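I finally made a spreadsheet. If you've been reading this blog for a while you know how I feel about spreadsheets, so please take a moment to appreciate the sacrifice.

The question it was supposed to answer: do I buy a two-arm setup this year, or do I keep working in simulation and put the money toward a better computer? I've been going around on this since January, and I've changed my mind every time a new quote lands in my inbox.

Quote number one came from Vetero. They'd sell me a pair of used arms, no hands, for 4,000 dollars. Tempting! Then I wrote back to ask what else I'd need before anything moved, and the list got long (controllers, a power supply, a mounting plate, cables that apparently cost more than my first car's radio). Hands with real fingers are a separate conversation, and that conversation made me want to lie down.

Quote number two was Marwat, who do a lease. It runs 36 months and you can't leave early without paying most of what's left. I liked the people there a lot, and they answered every silly question I had, but three years is a long time to promise anything when my lab is half of a garage.

And then there's the stuff that isn't in any quote. My workbench wobbles. The outlet out there shares a breaker with the freezer. I'd want a decent table bolted to the floor, plus some kind of guard so I'm not leaning over moving arms with a coffee in my hand. I put 2,000 in the spreadsheet for "room" and I'm pretty sure that's low.

The computer, on the other hand, is easy. Viststead has a refurbished workstation I could pick up next week, and it'd fit on the shelf I already own. I can run up to 16 copies of my tabletop setup at once on a machine like that, where right now I run one and go make a sandwich.

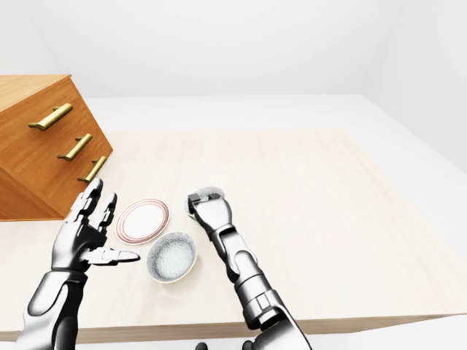 Dishes and drawers are what I want to work on anyway, and I can do a whole lot of that before I own a single bolt. Changing the table height takes me a minute. Trying a different bowl costs nothing, and if I drop it, well, I hit reset and the floor stays clean.

What I'd be giving up is the messy part: friction that doesn't behave, a drawer that sticks in humid weather, all of that. I know I'll have to face it sometime. So my plan is computer first, and a separate pot of money for hardware that I'm not allowed to touch for anything else. There's a used equipment sale over in Clarham that I keep hearing about, and I may go look at tables. Just tables!

If you've leased arms for a home shop, drop a comment and tell me what the shipping ran you. I still have a blank cell there and it's bugging me.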